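Course Handout: Sorting and Storing Small Hardware
Unit 3, Stockroom and Workshop Practice
Clarmont Continuing Education, Trades Support Program
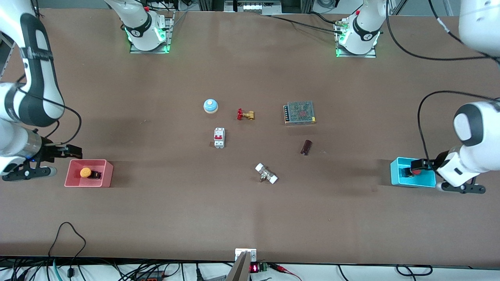
How should a mixed lot of small parts be divided when only two bins are available?

Divide the lot by what the parts are connected to in service. Parts that belong to an electrical circuit go in one bin, and parts that carry water, air or gas go in the other. Anything that fits neither group stays on the table until the two bins are finished, and is then entered on the sheet as unassigned. Size, color and weight are not used at this stage.

1. Purpose of the unit

This handout accompanies the third session of the course and replaces the earlier sheet titled "Bench Clearing." Students are expected to read Sections 2 through 5 before the Monday session. Section 6 is the bench exercise. Section 7 contains the terms used on the stock sheet.

Small hardware comes into a stockroom in several ways. New stock arrives in labeled packaging and gives little trouble. Returned stock, salvage and the contents of a departing technician's drawer arrive loose, and it is with loose stock that most errors are made. A part placed in the wrong drawer is, for the purposes of the next person who needs it, a part that has been lost. The department will then order another.

2. The working surface

Sorting is carried out on a clear table with a plain top. The lot is placed near the middle, and the bins stand at opposite ends, so that a part is moved outward in one direction or the other. Bins placed side by side invite mistakes, particularly late in a long lot.

The bins should differ in color. In the picture at the head of this handout, one bin is pink-red and the other is cyan, and the two cannot be confused at a glance. The color carries no meaning of its own. Students should write the category on a card at the start of each lot and should not assume that yesterday's color holds for today's work.

Parts are set down singly, with space between them. Tipping a full drawer onto the table is not permitted in this course. Threads are damaged, covers crack, and small pieces roll out of reach.

3. Common items and their categories

The following items come up regularly in teaching lots. The notes are limited to what is needed for sorting. They are not a substitute for the manufacturer's information.

Push button. Electrical. A push button may have its contact block attached or may be the operator only. Loose contact blocks should be matched to their operators before the lot is closed. If no match is found, the two are stored in adjoining compartments.

Circuit breaker. Electrical. The rating is read from the face or the side and copied to the sheet exactly as printed. A breaker with an illegible rating is set aside and is not returned to stock. Where the breaker has a toggle, the toggle is left in the off position for storage.

Power supply. Electrical. Enclosed supplies with perforated covers are stored with nothing on top of them. The label is the only reliable source for input and output values, and a supply with a faint label should be read under a good lamp before it is declared unreadable. Terminal screws are checked for presence only. They are not tightened in the stockroom.

Valve with handwheel. Pipe and fluid. Valves are stored closed unless the stock card states otherwise. The nominal size is usually cast or stamped on the body. A handwheel that turns without moving the stem is noted in the remarks column.

Pipe fitting. Pipe and fluid. End caps stay on. A cap keeps dirt out of the bore and protects the threads, and a fitting that has lost one cap should be given a replacement before it is shelved.

Service bell. Unassigned. A counter bell of the kind struck by hand belongs to neither category. Students frequently place it with the electrical parts on the reasoning that bells and buttons go together. This is correct for a wired bell or buzzer and incorrect for a mechanical one. Mechanical bells are front office stock.

Small cylindrical parts. To be examined. Capacitors, fuses, plugs, bushings and spacers can resemble one another closely. The student should look for leads, terminals or printed values first, and for threads second. Where none of these are present, the part is recorded by shape and material and left unassigned.

4. Order of work

a. Prepare the table and the two bins. Write the category cards.

b. Remove the parts from their container one at a time and set them down.

c. Look over the whole lot before moving anything. Related pieces are often recognized at this point and seldom afterward.

d. Move the parts that are certain. Place each one in its bin by hand and release it on the bottom. Do not drop parts from the rim.

e. Return to the doubtful parts. Consult the reference binder, then a second student, then the instructor, in that order.

f. Enter each bin on the stock sheet before any part is carried to the shelves.

g. Enter the unassigned parts on a separate line with a short remark.

Step (c) is the one most often omitted. In the view of the course staff it also saves the most time.

5. Storage after sorting

Electrical parts are kept in the gray cabinets along the north wall of the stockroom. The drawers are Skatden pattern and accept dividers in both directions. Heavy items, including power supplies, go in the lower drawers only. Drawer 14 is reserved for parts awaiting identification and is emptied at the end of each term.

Pipe and fluid parts are kept on open shelving in Jireš trays. Trays are filled in a single layer — a valve stacked on a fitting will mark it, and a marked sealing face is a rejected part. Each shelf is limited to 11 trays.

Labels are printed from the Gritirora stock program. Handwritten labels are acceptable for one session and must then be replaced. The label shows the item name, the size or rating, and the initials of the person who made the entry. Descriptions such as "misc." and "various" will be returned for correction.

6. Bench exercise

Students work in pairs. Each pair receives a tray of mixed parts, two bins, two blank category cards and one stock sheet. The trays have been made up by Binta Sani and differ from one another, so that results from a neighboring bench will be of no assistance.

The first student sorts while the second keeps the sheet. At the signal the students exchange duties, and the second student checks the first bin against the entries already made. Disagreements are written in the remarks column with both sets of initials. They are discussed with the whole class in the second hour.

The exercise is marked out of 100. Marks are given for correct category, for a complete and legible sheet, and for the condition in which the table is left. No marks are given for speed. A pair that finishes early should review its unassigned line, where the greater part of the lost marks in previous terms has been found.

Benches one and two are supervised by Chukwuemeka Osagie and the remaining benches by Adesuwa Jibrin. Questions about the marking should be put to Ikechukwu Babalola after the session and not during it.

7. Terms used on the stock sheet

Lot: all the parts received in one container.

Category: the group to which a part is assigned in the first sort. This course uses two.

Unassigned: a part that has been examined and does not belong to either category.

Doubtful: a part that has not yet been fully examined. No part may be doubtful when the sheet is signed.

Matched: two pieces identified as belonging together and stored as one entry.

Remarks: a short factual note. "Cap missing" is a remark. "Looks old" is not.

8. Reading and preparation

Students should review the stock sheet from Unit 2 and bring a corrected copy. The reference binder may be consulted in the stockroom office, where Jummai Osagie keeps the sign-out list. It may not be taken home.

Closed shoes are required for the session. Rings and loose bracelets should be removed before parts are handled. Safety glasses are supplied at the door and are returned to the same rack.

Unit 4 deals with fasteners. Students who own a thread gauge may bring it.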